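# Chapter 4: Materials in the Working Kitchen

The surfaces and vessels of a kitchen are chosen long before the first meal is prepared, and they often remain in use for decades. This chapter considers how materials behave under heat, moisture, weight and repeated cleaning. It builds on Chapter 3, which dealt with room layout, and should be read with the tables in Appendix 2.
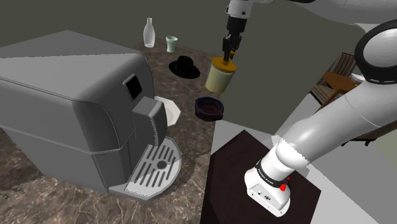

Stone worktops are valued for their hardness, but hardness is only one property among several. Marble is readily marked by acids such as lemon juice and vinegar, and a dense granite will resist them far better. Weight must also be considered. Where a large appliance is to stand permanently on the worktop, as the espresso machine does on its brown marble, the cabinets beneath should be checked before fitting. A slotted drip tray will collect small spills, although the stone nearby still needs regular wiping.

The survey of Goltbridge households directed by Balthasar Brunner covered 28 kitchens, and the findings are discussed in Section 4.2. Students should note how often the choice of worktop was settled by price alone.

Storage vessels raise different questions. Glass does not hold odours and allows the contents to be checked at a glance, but it admits light, which can spoil oils and dried herbs.

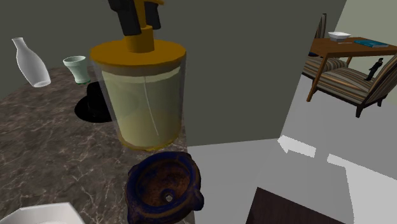

**Figure 4.2** Clear glass jar with a flat gold-coloured lid and a band near the base.

Section 4.1 begins with natural stone.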